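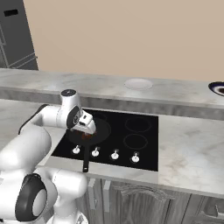
*Simulator render: Delphine Dunleavy, Tillman project, 5 May 2026*

**Tillman** is a software stack for robot manipulation in simulated homes. It was started in Oltville by Noemi Mahmoud and Delphine Dunleavy and combines a task planner, a grasp module and an arm controller. Tasks are written as short text goals, usually involving food and cookware.

## Planning

The planner splits a goal into skills such as *reach*, *close*, *lift* and *place*. Each skill has a start test and an end test. If an end test fails, the planner searches again from the current state – it does not replay the old plan. The library holds 11 skills.

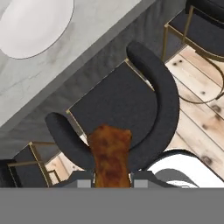 ## Perception

Tillman estimates object pose from color and depth views, including one that looks past the gripper fingers. Masks for the fingers are computed from the joint state and removed before matching. A held item is tracked separately from the background, so a brown block between the fingers is not merged with the dark chair behind it. The tracker runs at 50 Hz.

## Control

Arm motion is handled by Jomen, a controller library written in Wambridge. It limits joint speed and checks each path against a collision model of the counter, ledge and cabinets. The standard test set has 557 kitchen layouts and over 3,886 start states. 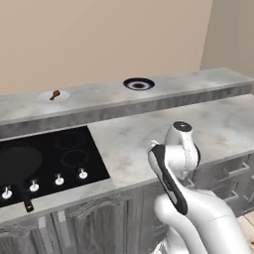 *Arm over the counter, with a drumstick on the plate and a pan on the cooktop.*

Layouts and start states are stored in separate files and can be loaded without the planner.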